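Household Tips from an Open Day: What I Learned from People Who Teach Robots

Posted 6 Nov 2025 by Madhu Kandpal

Last August my cousin took me to the open day at Homton. They have a big hall where people work with grippers held in the hand, and the movements are recorded so that a robot can learn housework later. I am not a technical person and I went mostly for the company. But I came home with two pages of notes, and most of them are about my own kitchen.

Keep small appliances on open shelves. In the hall the green and the white ones stand side by side on a white metal unit, and you see each one at once. At home I had my sandwich maker in a deep cupboard behind the pressure cooker, and I used it maybe once a year. Now it stands on the Starico shelf near the window and we use it every week.
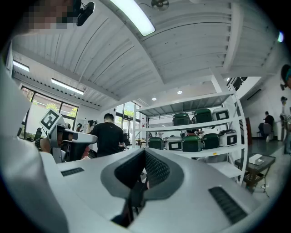 Hold the thing before you lift it. The lady who guided us, from a company called Chaudhary, repeated this many times. Close the fingers, wait a moment, then lift. I do the same now with hot lids and with full jars, and I have stopped dropping them. It feels slow for the first days.

Use both hands for one job. I always held the bowl with my elbow and stirred with the other hand while looking for salt. A person who must record every movement can't work like this. One hand keeps, the other hand does.

Look at the floor first. Cables are my weak point - in my kitchen the kettle, the mixer and the radio all shared one corner. I bought a pack of 4 cable clips from Gastska and fixed them under the edge of the counter. When I unplug the mixer, its cable goes back in the clip and doesn't fall behind the cabinet. 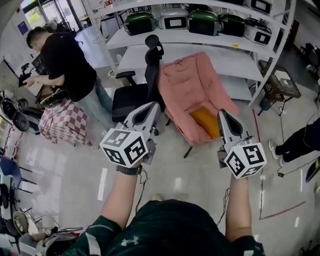 Leave one shelf with free space. When every shelf is full, you have nowhere to put a thing while you clean under it. I emptied half of my lower shelf and gave away two old pans.

Repeat the task in the same order. The guide told us that one of her colleagues had folded the same towel 201 times for the recordings. I don't ask this from anybody! But I wrote down my order for cleaning the stove and put it inside the cabinet door: knobs off, grates in the sink, wipe from back to front, dry with an old towel, knobs on. My son can do it also now.

Wear short sleeves or roll them up when you cook. Long sleeves catch on pan handles, and I have a burned cuff to show for it.

Next time I will write about the pressure cooker gasket, three readers have asked.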